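Teaching by remote control: does anyone here believe the numbers?

Nuron Forum > Manipulation > Demonstrations and teleop

gripeforce
March 15, 2019

I keep reading that the way to get a robot to do housework is to have a person drive it through the chore over and over until it catches on. Fine. I've sat in the driver's seat for this and I have doubts. Our shop collected 198 demos of coiling a strap and dropping it in a bin. The trained policy could coil that strap, on that table, if you put it down the way we always put it down. Swap in a stiffer one and it pawed at the air.

So what did we teach it? I'd say we taught it our habits. I'd like to hear from people who have done this with belts, cords, hoses, anything that flops. Please don't send me a highlight reel.

mudham_pete

Same experience with extension cords. The operator sees the kink coming and does something clever with the wrist, and the camera feed has nothing in it that would tell a learner why. Then everyone acts surprised when the learner doesn't do it.

Also, who is timing the humans? Our best driver took 43 seconds for something I can do in 5 with my own hands.

tallow

You're both blaming the method for thin data. 198 is nothing for a deformable object. Get 1000 with real variety and come back. There's a post on the Birkby project page from someone doing belts, and she's pretty frank about it. Pasting the part that matters:
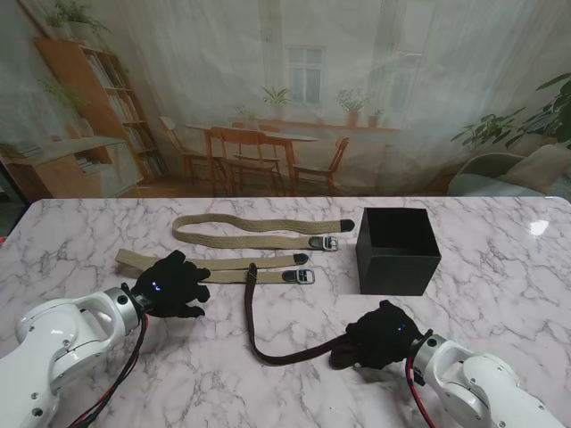
Rūta Avotiņš
Teleoperation lead, Birkby

Belts are a good test of patience. The buckle end is heavy, the tip end is light, and whatever you do to one end shows up at the other a moment later. With the woven khaki straps the driver can press a hand down on the loop and it more or less behaves. The brown leather one is narrower and has opinions. Drivers want to grab it by an end and pull, and if it's lying across another belt, you can end up with two belts on the move.

We ask drivers to let go and start the grasp over when they lose it, and we keep those recordings. For the first few weeks we threw them out, and the policy we got had no idea what to do after a miss. Keeping them helped. I won't claim more than that. It still has trouble when a buckle lands face down, and I don't know yet whether more demos will fix it or whether we need to change how the hands are driven.

gripeforce

OK, that's a better writeup than most. But look at the setup. Three belts and a black box on shiny marble, with a dining room printed on a sheet behind it. Is the dining room supposed to make it a home? A learner could latch on to that bookshelf as easily as the belts.

tallow

Which is an argument for changing the backdrop between batches. I don't know if they do. I'd rather have a printed room than a plain gray wall in every single recording.

mudham_pete

The backdrop bothers me less than the table. There's a big glare spot over on the right, past the box. If you train under one light and the spot moves, I'd want to see the success rate before and after. Nobody publishes that one.

Yoga Tambunan

I drive for a living, on a Boonchu rig, so take this as one operator's view. The hands matter more than the count. With five-fingered hands you get lazy and close everything around the strap, and you can't feel if it's slipping. With a plain pinch gripper you have to pick your spot, and my demos come out cleaner. Slower, though.

Keeping the fumbles is right. But somebody has to label them. If you feed in a fumble with no mark on it, you're teaching the fumble.

gripeforce

Do you label while you drive or afterward?

Yoga Tambunan

Pedal. Tap it when it goes wrong, tap it again when I'm back on track. I forget maybe one time in ten and fix it in review.

tallow

The pedal is a good idea. We've been doing it all in review and it's miserable.

mudham_pete

I still say if a job needs 1000 demos you should build a fixture. Hang the belts on a peg. Robots are great with pegs.

tallow

And when somebody leaves one on the table?

mudham_pete

Then somebody picks it up.

gripeforce

I'm going to rerun ours with the failed grabs left in and three kinds of strap. I expect it to be a little better and nowhere near what the talks promise. Will post the success rates either way, including the stiff strap, probably in August.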